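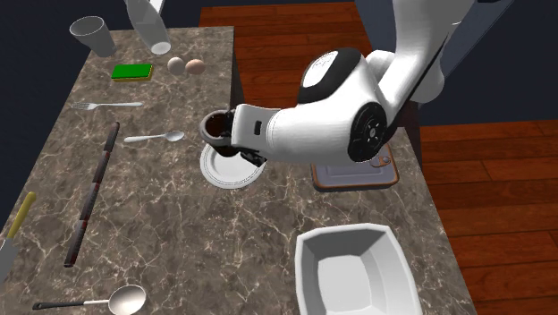
Why does the edge of a flat-knit scarf curl, and will blocking fix it?

Stockinette curls due to the different shapes of knit and purl stitches, and blocking only relaxes it for a while. A border holds better. For the Casance scarf, work 5 stitches of garter at each side and eight rows of garter at both ends.

Ailbhe Breathnach has revised the chart to match. Row 25 now starts the second repeat – the May version had it one row early. Cast-on and needle size are unchanged. If your scarf is already past that row, keep to the old chart until the repeat ends, then switch.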